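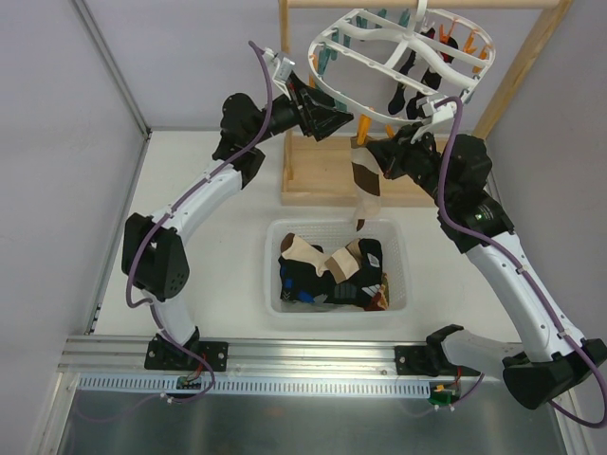

Laundry and drying room walk-round, Tistwood holiday flats
Done by me, Cadi Ellis, 2022-01-16

Same list as December, with my comments underneath each one. Colin Entwistle wanted ticks only but I can't help myself, sorry Colin!

1. Dryer lint screens clear
Yes, both. Dryer 2 had a good thick felt on it though, so whoever is in Flat 4 needs a friendly word.

2. Dryer vent flap opens and closes
Opens fine, closes when it feels like it. I gave the hinge a squirt and it's better – still want it looked at before the winter bookings.

3. Washer hoses, no bulges or drips
OK on the left machine. The right one has a bit of green crust around the cold tap. I wiped it off and I'll check again on the next round.

4. Floor drain running
Slow. Pulled out a sock and a fair bit of hair (lovely) and now it gurgles along nicely.

5. Clip hangers and airers
Go over the hooks and the clip springs, and bin any clip that's gone chalky from the sun. Please don't hang wet jeans off the little clip hangers, they're for socks and undies and the hooks won't thank you.

6. Power points and leads
No scorch marks. Someone's left a double adaptor behind dryer 1 again. It's in my drawer if you want it back.

7. Extinguisher
Pin in, gauge in the green, tag number 284. Bracket screw is loose, so bring the stubby screwdriver.

8. Detergent cupboard
Latch works. The Bidinov powder was on the bottom shelf where any toddler could get at it, so I've moved it up top.

9. Meter reading
2,396 on the laundry sub-meter.

Still to do: vent flap, bracket screw, and a new bulb over the sink, which I forgot to put on the list at all.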